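一月　文／阿尼瓦尔·蒂科纳（Aníbal Ticona）

装洗碗机这件事，我和威尔默·希拉尔多吵了整整一个冬天，至今没有结果。

威尔默是我合租的室友，做结构工程的。他认为洗碗机是一个几何问题。我是写稿子的，认为洗碗机是一个柜子，里面有水。两种看法本来可以和平共处，直到有一天晚上他把我装好的一整架碗全部拿了出来，一只一只重新放进去，放完以后关上门，按下按钮，站在那儿听了一会儿，像在听自己谱的曲子。

我问他有什么区别。他说："你那样装，只能装这么点。"

我说我们两个人，总共就这么点碗。

他没有回答。后来我才明白，对他这样的人来说，这不构成一个论据。

为了弄清楚世界上究竟有多少个威尔默，我花了一个月打听别人家的洗碗机。我把问题写在一张纸上，托朋友转给朋友，最后收回来167份答复，字迹大多很激动。问题只有一个：您家里谁来装碗，另一个人对此有什么意见？

答复里关于"谁来装"的部分一般只有一行，关于"意见"的部分往往要写到背面。有一位女士另附了一张图，画的是她丈夫摆放汤碗的方式，旁边用红笔写着"请看"。我看了，那只碗口朝上，会接满一碗脏水。我站在她这一边。可是她在图的下角又顺手画了自己的摆法，把四只碗叠得像一摞帽子，于是我又不知道该站哪一边了。

大致说来，人分成两派。第一派先冲后装，盘子在水池里已经洗到可以拿去待客的程度，再郑重地请进洗碗机，由机器追认一遍。第二派什么都不冲，连鱼刺都一起送进去，理由是机器是花钱买的。第一派看第二派像看野人，第二派看第一派像看一个给洗衣机搓衣服的人。两派通婚的很多，这也是答复要写到背面的原因。

我母亲属于第一派里的极端分子。她家的洗碗机是一台Hurel，买回来的头两年只用来放锅盖。后来她同意让它工作，条件是盘子必须先用热水和洗洁精过一遍。我提醒她，这叫洗碗。她说不叫，洗碗是要擦干的。

水池里放不放碗架，也是一个立场问题。主张放的人说，碗要有个地方等。从餐桌到洗碗机有一段路，剩菜刚刮掉，机器里上一批还没拿出来，总不能让盘子平躺在水池底下，泡在昨晚的茶叶里。反对的人说，有了碗架，盘子就永远在等，等到最后它就住在那儿了。我们家是放的。威尔默起初反对，后来发现碗架本身也有格子，也可以排得对或者排得不对，态度便缓和下来。
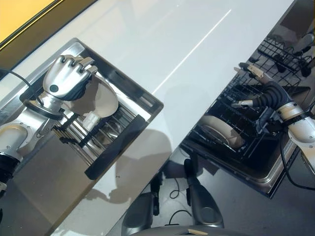 水池与洗碗机之间：盘子竖在架上，机门开着，白色台面一片平整。

台面这样光，我看了是羡慕的。我们家水池旁边那一小块地方，常年驻扎着一瓶快用完的洗洁精、一瓶刚拆封的洗洁精、一块说不清是擦碗还是擦灶台的抹布，还有威尔默泡着豆子的大碗。豆子要泡一夜，谁都不许动。有时候泡两夜，那就更不许动了。

水池和洗碗机挨得近，按说是厨房设计里最没有争议的一条。水滴在台面上比滴在地上好，人转半个身子总比走过整间厨房好。可是我租过一处房子，在Stanstead公寓楼的顶层，洗碗机装在冰箱的另一头，打开门正好堵住通往阳台的路。那段时间我端着滴水的盘子横穿厨房，遇上有人要去阳台收衣服，两个人就得像在窄桥上碰见的两只羊，商量谁退回去。房东说这是布局灵活。

回到装碗上来。我请教了一位卖厨具的店主，他的铺子叫Rivadeneyra，在市场后面那条街上，卖锅，卖碗架，也卖一种我始终没弄懂用途的弯柄刷子。他见过的夫妻比民政局多。他告诉我，来买碗架的人通常一个人来，来退碗架的人通常两个人来。

我问他盘子该怎么放。

"朝着水。"他说。

水从哪儿来呢？

"从中间。"

这句话我带回家给威尔默听，他高兴了一个晚上，因为他一直就是朝中间放的。第二天他开始研究杯子，高兴便到此为止。杯子应该倒扣在上层，这没有人反对，可是倒扣的杯子底下总有一圈凹槽，洗完以后凹槽里留着一汪水，拿出来的时候一歪，正好浇在下层已经干了的盘子上。威尔默认为应当先拿下层，再拿上层。这个次序我承认是对的，答复里也有40个人提到同一条，语气之笃定，好像是各自在梦里得到的启示。

我唯一不肯承认的是勺子。威尔默要求勺子和叉子间隔着插，免得两把勺子贴在一起，像两个在被窝里睡着的人，中间那一面谁也洗不到。道理我懂。但是吃过晚饭，站在水池边，手上还有油，要我给勺子排座位，我做不到。我是一把抓起来，一把放进去的。洗完以后，贴在一起的那两把我就再用手洗一下，挂回去，不告诉他。

他当然是知道的。他每次从抽屉里拿勺子，都要对着灯看一眼。

还有一类东西不该进洗碗机，可是每家都有人往里放。木铲、砧板、祖母留下的描金小碟、刀。关于刀的答复最伤感情。一位先生写道，他珍藏的一把厨刀被妻子放进机器里洗了一年，他一直以为是自己磨刀的手艺退步了。为此他还报了一个班。妻子的补充写在同一张纸的底部，字很小：班是我替他报的。

木铲的事我也有责任。我们家原来那把铲子，在机器里走过一冬之后，柄上起了毛，颜色发灰，摸上去像海边捡来的东西。我说这样挺好看。威尔默把它立在窗台的杯子里，和笔放在一起，从此不许它再碰锅。

洗碗机到底省了多少工夫，这个问题我本来想算一算，后来放弃了。装碗的时间可以算，吵架的时间怎么算？威尔默重装一遍的时间，算他的还是算我的？还有一段时间，机器转完了，门开了一条缝在散热气，谁都看见了，谁都装作没看见，从晚上九点一直到第二天早上。需要杯子的人就走过去，从里面抽一只，喝完放进水池。这样过上一天，干净的那一批不知不觉住回了橱柜以外的各个地方，脏的那一批又把碗架占满，中间始终没有人"收过碗"。

有几位答复者对此有固定的办法。一家人规定，谁第一个打开门拿杯子，谁就得把整机收完。结果全家都改用嘴对着水龙头喝水。另一家在机器门上贴了一块磁铁牌子，一面写"干净"，一面写"脏"，可是翻牌子也要有人翻，他们家的牌子已经"干净"了一整个秋天。

我们家没有牌子。威尔默靠闻。他把门拉开一点，把鼻子凑过去，隔一会儿宣布结果。准确率很高，只是有客人在的时候不大雅观。

上个月那台老机器坏了，排水排到一半停住，里面一池子灰汤，盘子露着半边，像退潮时的船。修理师傅拆开底下的滤网，从里面取出一枚樱桃核、半张标签、一颗衬衫扣子，摆在报纸上给我们看，神色像验尸官。他问，平时多久清一次滤网？

我和威尔默对望了一眼。合住到现在，我们为盘子的角度、杯子的次序、勺子的邻居争论过那么多回，两个人都是第一次听说里面有滤网。

师傅说修要435，不含零件，换一台也不是不行，Proruno最近有折扣。我们决定修。等零件的那几天碗是用手洗的，威尔默洗，我擦。他洗得很慢，每只盘子冲过以后都竖着插进水池里的碗架，大的在后，小的在前，一律朝着中间。我提醒他，这儿没有喷水臂。

"我知道。"他说，然后把我刚插进去的那一只转了个方向。

扣子是他的。他缝回去了，那件衬衫现在又能穿。滤网归我清，写在冰箱门上，下面签了两个名字，其中一个签得很不情愿。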